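The Linen Shelf: Summer Cloths, August 2019

Hello again! It's been a while since I put anything up in the gallery, mostly because we spent the spring getting the house in Zesthorpe back together after the pipes, and you can't take much pleasure in tea towels when you've got no ceiling in the kitchen. But the ceiling is up, the shelves are up, and I've finally had a proper go at the summer cloths.

For anyone who's new (and there seem to be a few of you, welcome), this is the corner of the site where I witter on about household fabric. Tablecloths, napkins, tea towels, the odd curtain. I don't sell any of it. I started because I'd inherited a drawer of the stuff and wanted somewhere to write down what was what before I forgot, and then people began writing in about their own drawers, and off we went. The notes I made for the old version of the site ran to 2,000 words on gingham alone, so count yourselves lucky that I've been told to keep it short.

The summer theme is fruit. I'm a complete pushover for a fruit print. Cherries, strawberries, those rather stern pears you used to get on oilcloth, I'll have the lot. Citrus is the best of them though, and if you pushed me I'd say lemon on blue is the best of the citrus. There's something about a yellow sitting on a pale blue that makes you want to carry everything outside and eat it with your fingers. I had a lemon apron as a child which I wore until the ties came off, and I think I've been trying to replace it ever since.

A few people asked how I use fruit cloths without the kitchen ending up looking like a greengrocer's. The short answer is one at a time. If the lemons are out, the cherries stay in the drawer. Everything else on the table gets to be plain: white plates, plain glasses, a jug of whatever's in the garden. I broke this rule once at Easter with strawberries and lemons together and it gave my sister a headache, or so she claimed. She'd had two sherries.

Washing, then, as it's the question I get most. Printed cotton goes in at 60 only if there's been a disaster (beetroot, red wine, the gravy boat incident). Otherwise I keep it much cooler and turn the cloth inside out if it's the sort of thing that has an inside. Dry in the shade if you can. I know it's lovely to see a line of washing in full sun, but a week of that in August and your blues go a sad sort of grey, and I learnt this on a tablecloth I was very fond of. It's a dog blanket now. The dog is pleased with it.

Lemon juice, funnily enough, is a menace on coloured fabric. It lightens things. If you're squeezing lemons, or pouring a lemon drink, over a cloth with any blue in it, rinse the splashes out with cold water straight away and don't leave them till the end of the meal. I say this as someone who has left them till the end of the meal. Lemon tea is worse again, you get the tea stain and the pale patch in one go!

Ironing I'm less strict about. I iron napkins because there's a play on the radio and it gives my hands something to do. Picnic cloths I don't bother with, they spend their lives bundled round bottles and sandwiches and they'd only crumple again before you'd got to the gate. A crumpled cloth round a drink is a perfectly good way to carry it, by the way. It stops things knocking about in the bag and you've got something to sit on or wipe up with at the other end. We do it every time we go over to Endness for the day, and I don't think I've packed a proper lined hamper in years. They weigh a ton before you've put anything in them.

If you're making your own napkins out of a printed cotton, mine are 21 inches square before hemming, which is on the generous side. I like one that covers a lap. Wash the fabric before you cut it, please, please. I didn't with the first set and they shrank into something you could just about blow your nose on. And have a look at where the fruit falls before you get the scissors out, as half a lemon along every hem looks a bit mean.

Next time I'm hoping to do the stripes, including the long runner I brought back from Skála, if I can get the candle wax out of it. Brown paper and a warm iron has shifted most of it. Suggestions for the rest very welcome, the comments are open as usual underneath the picture.

Right, on to the gallery. It's a small one this month, just the single entry, but it's my favourite combination and I didn't want to wait until the others were ready.

Lemon slices on light blue, bundled up with a carton of VLT. Lemons on the cloth and a lemon on the carton as well, which pleased me more than it should.

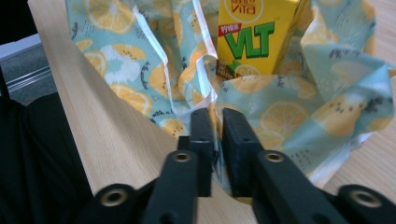 Plorkoter: Try blotting paper for the wax on your runner, it soaks up far more than brown paper does, and change it for a clean bit each time you press. I got a whole birthday cake's worth out of a damask cloth that way. Very much with you on lemon on blue! My mother had kitchen curtains in it, and I cut them down into 7 napkins when she moved. Two have faded badly from the line, so I'll be drying the others in the shade from now on. Do you starch yours at all, or leave them soft?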